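The robots and the rest of us

I've packed and sorted parts at Grelau for long enough to remember when "automation" meant the new tape gun. Since August we've had robot arms in the sorting room, and people keep asking me if I'm worried. A bit, yes! But mostly my days have just gone a different shape.

I used to sort roughly 700 pieces a shift by hand. Now I spend the morning setting up trays and bricks for the arms.
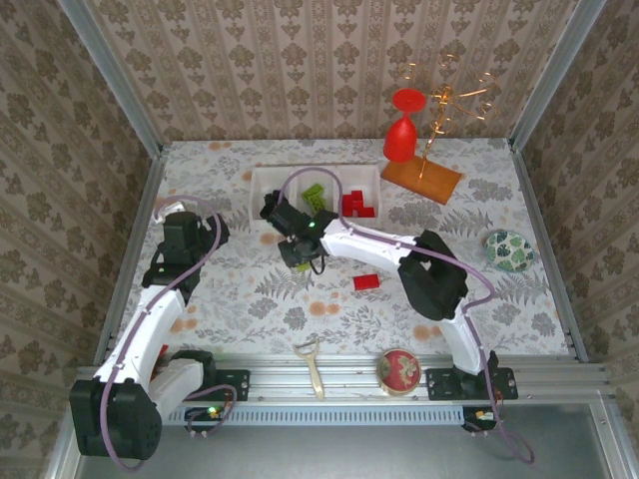 My wrists are much happier, I'll say that. What I miss is the chatting – four of us round one bench, radio on, putting the world to rights. Two of the old crowd have moved over to the Marnel site and it's quieter without them.

The bit I've come to like is the reset, when all the bricks go back out on the cloth and the tray starts empty again (red, green and black this week).

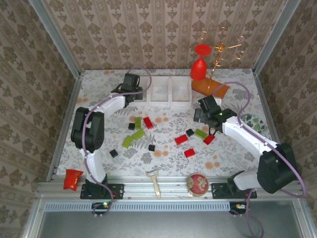
What about the pay?

Same as before, though we've asked for the training to count towards the next grade. Still waiting on an answer.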